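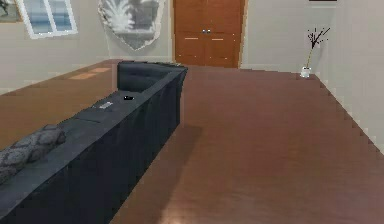
Mobile Robot Software: Course Handout 4
Planning and Control in Simulated Homes

Scope of this handout

This handout accompanies the fourth block of lectures and should be read before the laboratory session. It covers the path from a depth reading to a wheel command: building a floor map, planning a route on that map, and following the route under closed-loop control. Arm motion is left to the second half of the course.

All exercises use the Drevel simulator with the Grerkuteck planning library. Students who completed the introductory module will have both installed. The home scenes are supplied in the Esatlow set, which contains 41 furnished rooms. The remaining coursework rooms will be released in October.

1. The floor map

The planner works on a grid of square cells. Each cell is marked free, occupied or unknown. A cell becomes occupied when a depth reading places a surface in it between floor level and the full height of the robot. It becomes free only when a reading has passed through it or landed on the floor within it. All other cells remain unknown.

The difference between free and unknown matters most behind large furniture. A sofa standing away from the walls divides a living room into two regions, and a robot on one side may see over the back to the far wall without seeing the floor at the foot of the seat. Cells in that hidden strip must stay unknown. A common error in submitted work is to mark them free on the strength of a ray that passed well above them.

Thin objects require separate care. Dried twigs in a floor vase return very few depth points, and a filter set to remove stray points may remove the twigs as well. The vase itself will usually survive the filter, but the map will then show an obstacle much narrower than the true one. Students should inspect the map before and after filtering and record any cell that changes state.

Rugs and mats are treated as floor unless the exercise sheet states otherwise.

2. Planning a route

Before planning, every occupied cell is widened by the radius of the robot base plus a safety margin. The robot may then be treated as a single point. The default margin is 4 cm. A larger margin gives calmer motion in open areas but may close a passage altogether.

The planner runs A* on the widened grid. The cost of a step is its length plus a penalty that rises near obstacles. With the penalty set to zero, the shortest route will pass tightly around the end of a sofa or the corner of a cabinet — a legal route, but one that leaves the controller little room for error.

Unknown cells may be crossed at a high cost or forbidden outright. The setting chosen must be stated in the report.

3. Following the route

The controller, Lâm, receives the route as a list of points and issues forward and turning speeds. It aims at a point a fixed distance ahead on the route. If that distance is too short, the robot will weave; if it is too long, the robot will cut corners. The map is refreshed during motion, and a new route is requested whenever a newly occupied cell falls on the current one.

4. Laboratory task

Students work in groups of 2. Each group shall:

Load the assigned room and build a map from the starting position only.
Plan a route to the goal with unknown cells forbidden, then with unknown cells allowed.
Run both routes and save the logs.
Repeat with the obstacle penalty set to zero.

The report should compare route length, smallest clearance and number of replans. A failed run is to be reported with its log and will not in itself lose marks.

The full parameter list begins on page 63 of the course reader.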